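4.2 Open-day demonstration

The second data set was recorded during the open day at the Hellitura site in September. Visitors entered in groups of eight and stood behind a line taped to the floor. Remo Holzer operated the two arms from the adjoining room, and Obaidul Miah kept the log. The task was table clearing in a domestic kitchen, with dishes, cutlery, vegetables and small appliances left as the previous group had arranged them. In total, 38 trials were started, and 34 were included in the analysis. The remaining four were stopped when a visitor crossed the line.
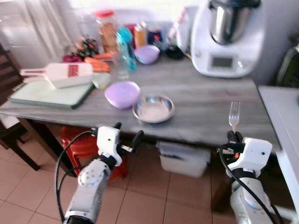
Figure 3. Two-arm kitchen task, head view. The right gripper holds a fork with the tines up; the left gripper is open.

Trial length was capped at 20 minutes. The operator received the head view only, with no force signal from either gripper. Thin cutlery was scored separately from plates and bowls, using the grasp classes defined in Section 3.1. A trial was scored as complete when the operator released the last item on the Tavow checklist. Spoken comments from visitors were not recorded.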